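Flarico Grasp Layer 2.4
Mobile manipulation software from Shiferaw
Home > Software > Perception and planning > Grasp Layer

In stock (download license). Ships same day by email. Page updated 26th March.

Grasp Layer sits between your cameras and your arm driver. Takes the wrist view and the head view, works out what's pickable, hands the planner a short ranked list. That's the whole job. No cloud, no account, runs on the robot's own computer.

New in 2.4: dark on dark. Black plastic on charcoal carpet used to be the worst case for us, low contrast and shiny edges that the old segmenter split into three or four bits. The new one leans on rim highlights and on screw holes and slots, so a molded part comes out as one part.

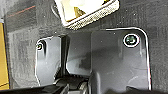 Confidence scores are per mask now, not per frame. If you were reading the old field your code will still run but you get the average, so please switch over before May when it goes away. Threshold defaults to 80, lower it if your arm is slow and a bad try is cheap.

Contact-aware planning

For baskets, bags, anything with give. The planner treats woven and soft sides as a surface the finger may touch, with a limit you set per class. Rigid stuff stays off limits unless you say so. Rims get their own class (braided rims especially, they fooled the edge finder in 2.3). Close-in views where the finger hides half the object are fine, the finger mask is generated from your URDF and subtracted before anything else runs.

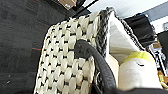
Shelf mode

Wire shelving is a pain. Thin posts, wall showing through the grid, depth full of holes. Shelf mode fits the posts first and then the levels, then looks for objects between levels only. Works off the head camera, one look is usualy enough. Wall rails and whatever is fixed to them behind the shelf get dropped as background.
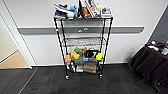

Crowded levels are handled front to back. Things that lean on each other are grouped and flagged, and the planner won't pull from a group unless you set allow_group_pick. Leave it off at first. Casters too, if the unit can roll set base_moves to true and it re-fits after every pick.

What you get
Runtime, Linux x86 and ARM
Python and C++ bindings
Mellell log viewer, replay and mask overlay side by side
127 object classes, plus a tool for adding you own
50 sample bags recorded at our Flatenholm site

Needs
One wrist camera, one head or mast camera, both calibrated
16-bit depth on the head camera for shelf mode

Known issues
Clear plastic still bad. Cylinders wrapped in tape sometimes come back as two objects, fix coming.

Questions before buying: ask for Kalkidan Lemma in support, send a log if you have one. Volume licenses by quote.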